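Loukia Alexiou
ok week one with the Wimlow hand-held gripper kit. paid for it myself, 737 all in, no discount code, don't ask

Loukia Alexiou
what you get: two grippers, spare finger pads, marker stickers, a cable that's too short. I swapped the cable day one

Loukia Alexiou
the pads are the best part. soft, ridged, they give a little so you don't crush stuff. bottles fine. small squeeze tubes fine IF you come in straight. come in at an angle and over it goes
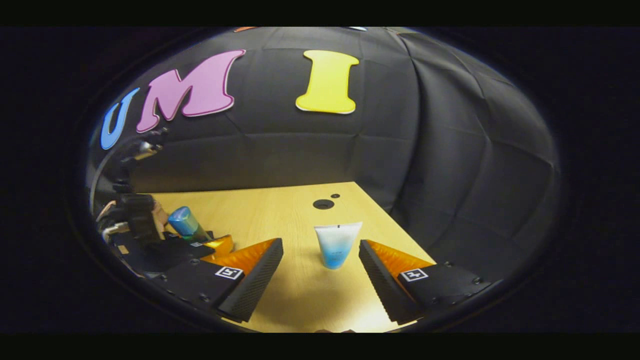

Loukia Alexiou
so my rule now is open wide, line up, then close slow. sounds obvious. took me most of Sunday to stop rushing it

Loukia Alexiou
software is meh. 300 demos recorded, 3 came out corrupted and it never told me wich ones till export. Floarea Roman had the same thing on hers - she says update before you start, not halfway thru

Loukia Alexiou
weight: ok for an hour. after that my wrist complains. would pay extra for a better handle

Loukia Alexiou
spare pads are 89 a set from Clanholm, kinda steep. no idea yet how long a set lasts, mine still look new

Loukia Alexiou
would I buy again - yes, but one gripper first, see if you like the feel, then get the second

Loukia Alexiou
export tips tmrw, gotta charge everything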